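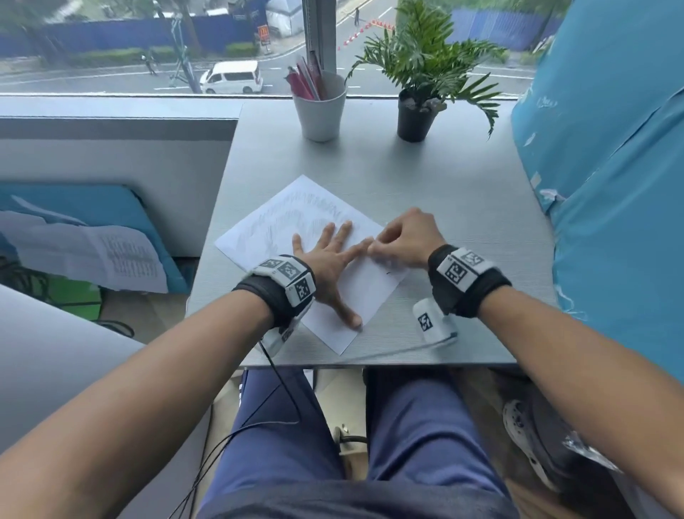 Figure 4. Sheet of paper with pencil shading, held at a desk

Section 4. Preparing a Film Screening

This section applies to feature presentations shown with the Ernlow playback server in the main auditorium. Complete Section 3, Receiving Film Files, before you begin.

4.1 Loading the feature

1. Switch on the server and wait until the status light stops flashing.
2. Sign in with the operator account assigned to your venue.
3. Select Library, then Import, and choose the drive that holds the feature.
4. Confirm that the title and running time match the booking sheet.
5. Select Start. Do not disconnect the drive until the message "Import complete" appears.

Note: Biographical dramas and period films are often supplied in more than one picture shape. If two versions are listed, import the version named on the booking sheet.

4.2 Setting picture and sound

1. Select Playback, then Format, and choose Flat or Scope.
2. Adjust the side masking until it meets the edge of the picture.
3. Play the opening dialogue scene and listen from the center of row G.
4. Set the auditorium level. Save the setting under the title of the film.

Caution: Do not look into the projector lens while the lamp is lit. Keep the port window clear at all times.

Note: Older comedies with a single sound channel must be played through the center speaker only. Select Mono Center before setting the level.

4.3 Building the program

1. Select New Program and enter the start time.
2. Add the trailers, the house announcement, and the feature, in that order.
3. Place the house lights cue at the first frame of the feature and a second cue at the start of the end credits.
4. Save the program and run the cue test.

If the cue test reports error 1657, the feature key has expired or has not yet begun. Request a new key from the distributor and repeat Section 4.1 from step 2. Error 200 indicates a missing trailer.

4.4 Handover

Record the program name in the booth log. Questions about bookings should be directed to Maureen Bainbridge, Programming, and technical faults to Dumisani Ngubane, Projection Services.

Continue with Section 5, Running the Show.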